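3. Data collection

3.1 Overview

The policy described in Section 4 is trained only on demonstrations recorded by people holding gripper tools in their own hands. No robot arm was used at this stage. The choice follows from the aim of the work, which is to learn how small, soft items are picked up and sorted in ordinary homes, where furniture, bedding and light differ far more than they do in a laboratory. Moving an arm and its base into each home would have limited us to a few sites. A pair of hand-held grippers fits in a shoulder bag.

The set, which we call Neltovley, holds 2,384 accepted episodes. An episode is one continuous recording in which the demonstrator works through a single sorting task from start to finish. Collection was planned and run by Montri Paisan and Anong Srithong, who also wrote the instructions given to demonstrators. Ruben Dijkstra was responsible for time alignment and for the checks in Section 3.4.

3.2 Task and objects

The task family is the sorting of hair accessories and small jewellery into a tray. Items lie on a soft surface, in most homes a bed, and are to be moved one at a time. We chose this family for two reasons. First, the items deform. A fabric scrunchie has no fixed outline, and the same item may lie as an open ring in one episode and as a twisted lump in the next. Secondly, the surface gives way under the fingers, so that the height at which the jaws should close cannot be read from a table plane. Earlier sets of pick-and-place examples that we tried for pre-training contained little of either effect.

Demonstrators used the household's own items where possible and added to them from a kit supplied by us. The kit was not standardised between homes. Samran Ruangrit argued early on for a fixed list of objects, which would have made the comparison of success rates simpler, but a pilot showed that a policy trained on the fixed list closed too early on thicker scrunchies that were not in it. We therefore let the objects vary and kept a fixed list for evaluation only (Section 5.1).

The rest of the room was left as found. Demonstrators were told not to clear nearby furniture, fold bedding or remove unrelated things from the bed unless they were in the way of the hands. Patterned bedspreads were accepted. In the pilot these caused the largest share of false grasps, the policy closing on a printed shape where there was no object, and we wanted such surfaces to be well represented in training. 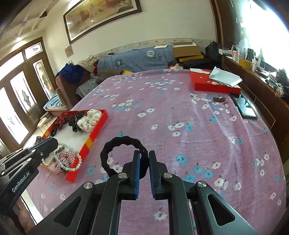
Figure 2. Sorting task on a printed bedspread, seen from the camera on one of the two hand-held grippers. The open fingers are just below a black fabric scrunchie; the second gripper reaches in from the left. Other accessories are in the red tray.

Each gripper carries its own camera, and both streams are stored at full length. The demonstrator is free to decide which hand picks and which hand steadies or waits. We considered assigning fixed roles, with the left hand always holding the tray, and dropped the idea after demonstrators reported that it made them slower and produced awkward wrist angles when items lay on the far side of the bed. The price of this freedom is that the data are multimodal in the choice of hand. Section 4.3 describes how the action head deals with this.

The camera moves with the hand, and so the view of the room changes a good deal within an episode while the position of the fingers in the image stays nearly constant. This is useful at deployment, when the same gripper and camera are fitted to the arm and the lower part of the image looks as it did in training. It also means that the target is often out of view during the transfer to the tray. We pass the policy a short history of images to cover such gaps – the length of that history is treated as a tuned setting in Section 5.4.

3.3 Recording procedure

Before the first episode in a home, the demonstrator performs a calibration in which both grippers are opened and closed fully and then held against a printed board. The board gives the relative pose of the two cameras at the start of the session. The opening and closing gives the range of the finger width signal, which drifts slightly between sessions as the linkage wears in.

Episodes are then recorded in blocks. Between blocks the items are scattered again by hand. Demonstrators were asked to vary the scatter by dropping the items from a low height and not placing them one by one, as placed items tended to end up evenly spaced and flat. Items that came to rest on top of each other were left that way. An episode ends when the demonstrator holds both grippers open and still for 2 seconds above the surface.

No instruction was given on speed. We did ask that every grasp be made with the inner faces of the fingers and that items should not be dragged across the cloth. Dragging works well for a person but carries over poorly to the arm, which has no sense of how far the cloth has moved with the item. Where a first grasp failed, the demonstrator was to open the fingers, lift away and try again without stopping the recording. These second attempts were kept. Wiroj Prasertsri's earlier work on our Skarnitz platform had found that a policy trained on clean demonstrations alone tended to hover after a missed grasp, and we saw the same behaviour when retries were cut from the training set (Section 5.3).

The collection protocol was frozen on 22 Jul 2022. Episodes recorded before that date were made under looser rules and are used only for the pilot results.

3.4 Alignment and filtering

Camera poses are recovered offline by visual-inertial tracking, run separately for each gripper and then joined using the calibration board. Large plain areas of cloth are difficult for the tracker when the hand is low over the bed, and most lost tracks fall in the final stage of the approach. If the gap is short it is filled by inertial data alone. If it is longer, the whole episode is discarded, as partial episodes were found to bias the policy towards the early part of the task.

Every episode that passes tracking is checked by a person. The reviewer looks for dragging, for contact between the two grippers and for objects moved by anything other than the fingers. A random subset of 200 episodes was checked by a second reviewer, and the rules for what counts as dragging were rewritten after the two disagreed on items that had caught on loose threads. The remaining episodes were then reviewed again under the new wording.

Faces and readable personal documents are blurred in the released version. Blurring is applied after training data are exported, so the results in Section 5 were obtained on unblurred images. We have tested the effect of this on 3 homes and found no change in grasp success large enough to separate from the variation between training runs, although the test is small and we would not rest much on it.

3.5 Limits of the set

The homes were recruited through colleagues and their relatives, and are not a fair sample of homes in general. Sessions took place mostly in daylight. Beds are heavily over-represented as a working surface, with sofas and rugs a distant second and hard tables almost absent. A policy trained on Neltovley alone presses too deep when run on a table, and for the mixed-surface tests in Section 5.5 we add the Clerndale tabletop data at a ratio given there.

A further limit lies in the hardware. The finger width is recorded, but grip force is not – soft items hide the difference between a light and a firm hold, and the policy has no direct evidence from which to learn it. In the deployment runs force is capped by the controller at a value set by hand.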